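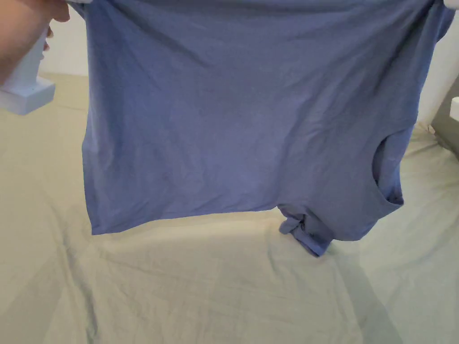 Why do students stop wearing clothes that still have plenty of life left in them?

Mostly because of small, fixable things, such as a loose hem, a missing button, a stale smell from slow drying or a shape that went wrong in the wash. Very few of the people who answered our survey had worn anything out completely.

Introduction

When our group first sat down to choose a topic for the Textiles and Society module, we wanted something that belonged to our own daily lives, and it didn't take long for the conversation to drift towards washing. Most of us had left home in September with a suitcase full of clothes and only a hazy idea of how to look after them. By the spring term a good part of that suitcase had ended up at the bottom of a wardrobe. We wondered if other students in Emlow had the same experience, and if a bit of help with mending and washing would bring some of those clothes back into use.

We should say at the start that this is a small project about one hall and one town. We have tried to be careful about what we claim, though we did get rather fond of the subject along the way and it may show.

What we did

We handed out a paper survey in Gavalas Hall and left a box for replies beside the laundry room door. We had 60 forms back, a much kinder response than we were expecting, and we are grateful to everybody who took the time (and to whoever kept putting the pen back). The survey asked people to think of one item they owned but no longer wore, to say why, and to say what they thought would happen to it next.

After that we ran two mending evenings in the back room of Coda, the café on the corner by the bus station, each on a Wednesday. People brought whatever they liked. We supplied needles, thread, a tin of odd buttons and a lot of tea. We also spent a morning at the Gometti launderette, where the staff were good enough to talk us through drying temperatures and the mistakes they see most often.

What people told us

The reason that came up again and again was fit, and when we read the comments more closely a lot of this turned out to be shrinkage. People described jumpers that had gone short in the body and T-shirts that had twisted at the side seams after a hot tumble dry. Several wrote that they had never read a care label, and one person said they had cut all of theirs out for being scratchy and had been guessing ever since.

Repairs were the next big group. A total of 14 people named an item that needed nothing more than a button or a few stitches. What struck us was how long these things had been waiting. Some had come to university already broken, travelled home at Christmas to be mended by a parent, been forgotten, and travelled back again.
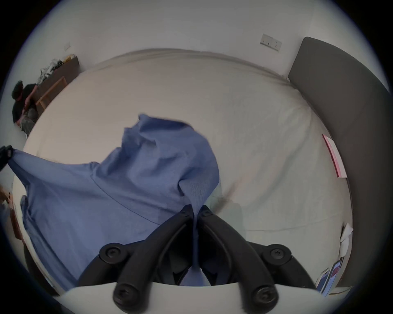 Crumpled blue fabric.

Creasing was a reason we hadn't thought to put on the form, so it only appeared in the space for comments. Shirts and linen trousers suffered most. The hall has one ironing board per floor and the one on ours leans badly to the left, so we do understand. The launderette's advice was to shake each thing out while damp and hang it straight away, and three of our group now do this — the fourth remains loyal to the back of a chair.

The mending evenings

These were the part we enjoyed most. The first was quiet and the second was full enough that we had to borrow stools from the front of the café. Sewing on a button was by far the most popular request, followed by hems. We noticed that people stayed on long after their own repair was finished, chatting or helping somebody else to thread a needle, and we think the company mattered as much as the sewing.

Limits and next steps

Our survey only reached people who use the laundry room, and those who take their washing home are missing from it. We also asked about a single item each, so we can't say how much unworn clothing there is in the hall altogether.

If we were to carry on, we would like to go back to the same people next term and ask whether the item they named had been worn again. We have asked the hall office about keeping a sewing box at reception, and a new ironing board.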